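Evaluating the Dalto Hand-Held Gripper Kit for a Student Lab
Final report, Robotics Project Course, Grukstead
Author: Ivar Amundsen
Submitted 31st May

1. Why we looked at it

The department wanted to know whether to buy the Dalto kit from Drilard or keep teaching our arm by joystick. The brochure says one person can record 1000 usable demonstrations "in an afternoon." I took the project mostly to check that sentence. I did not believe it when I started and I believe it less now, although parts of the kit are better than I expected.

The idea is simple enough. You hold a gripper in each hand and do a household task the way you would like the robot to do it. Cameras on the grippers and one on your head record what happens. The software, called Joo, lines up the three videos, works out where the grippers were, and writes a file that a learning program can use. No robot has to be in the room while you record. The price quoted to us was 3248 dollars, with one year of Joo included. After that year Joo is a separate charge, and the sales page does not say how much.

2. The hardware

The fingers are the good part. They have black ribbed pads that bend around whatever you squeeze, and they held smooth plastic and soft cloth without any adjusting. I had expected to spend a week making new finger tips (we did that for the last gripper we tested) and I made none.

The body is bulkier than the brochure suggests. The gripper camera looks out across the top of the housing, so a good part of every video is white plastic. Drilard calls this "a stable visual reference." I call it lost picture, and I said so in my draft.
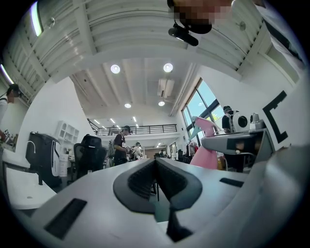 Ottar Sandberg disagreed with that in his notes on the draft. He wrote that the housing never moves relative to the fingers, so a learning program can ignore it easily, and that I was judging the video as if a person had to enjoy watching it. He also asked me to show that the lost area had cost us anything before I complained about it.

I could not show that. I still think a slimmer body would be easier to get behind a faucet or into a cupboard, and I have left the complaint in as a complaint about size.

The headset is a smaller worry. It sits on the forehead and the camera points down toward the hands. If you look up to think, you lose the view of the grippers, and Joo marks that recording as poor without telling you why. I learned to keep my chin down. By the end of a session my neck hurt.

3. The task

We picked tidying around a bathroom sink, one of the jobs Drilard uses in its own advertising. The operator picks up a spray bottle, stands it somewhere sensible, and puts it back. I liked this task since a bottle lying down and a bottle standing up need different grips. It would be easy to cheat by always starting from the easy one, so the starting position was drawn from a list before each try.

The grippers carry printed black square tags on white panels. According to the manual, these let the head camera find each gripper in its view. It follows that the tags have to stay visible, and on a basin you are always tempted to turn your wrist and hide one. The manual gives this two lines. I would have given it a page.
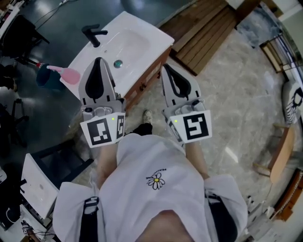 Figure 2. Both grippers in front of the vanity, seen from head height.

I made 84 recordings for the main test. Joo accepted most of them and rejected 19. Of those 19, some were plainly my fault: I bumped the basin or forgot to close the fingers fully before pressing stop. Others looked fine to me when I played them back, and the message was only "tracking quality low." I wrote to Drilard support about these and got a link to the page of the manual I had already read.

The brochure number does not survive this. Setting out the bottle, recording, checking, and fixing takes real time, and so does resting your arms. A trained team working in shifts might get to 1000. One student will not, and I would like to see the afternoon in which somebody did.

4. What the gripper sees during a grasp

This is where I changed my mind a little. With a bottle held upright the gripper view is clear and easy to follow. The bottle stays in the same part of the picture while the room moves around it, and I could tell at a glance if the grip had slipped. Our old setup used one camera on a tripod, and half the time my own elbow was in the way.

Windows are a problem I did not plan for. Our big room has a lot of glass on one side and bright ceiling lights as well, and when the gripper turns that way the exposure changes. Joo has a setting for this. It is off by default – I found it near the end of the project, so none of the results above use it.
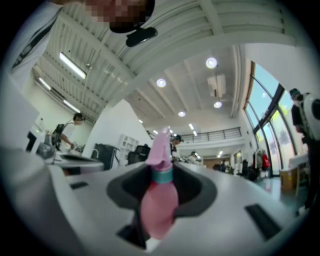

5. Recommendation

Borrow or rent one kit for a term before buying. I would not pay the full price until Drilard puts the second-year cost of Joo in writing and explains what "tracking quality low" means. The fingers and the basic method are sound. The claims about speed should be ignored when planning a course.

If the kit is rented, I suggest the next group do the following:

- Turn on the exposure setting first.
- Keep rejected recordings and note what went wrong in each.
- Have two people take turns, with short sessions for the headset.
- Try a task with cloth, which I handled only briefly and did not record.

6. What I did not test

I never trained a robot on the accepted recordings. The arm was booked by another group, and I ran out of term. This report therefore covers collecting the data and says nothing about whether the data is any good. The brochure has a chart on that subject with no labels on one axis.

The raw recordings are on the course drive. My notes on the rejected ones are in the same folder, in the order they were made.

Related reports
Joystick Teaching on the Course Arm: A Second Look
Three Soft Finger Designs Compared
Does a Tripod Camera Still Make Sense?
Lab Purchases, November: What We Kept and What We Sent Back

This site uses cookies to remember your settings. By continuing to browse you agree to our use of cookies. Accept | Manage settings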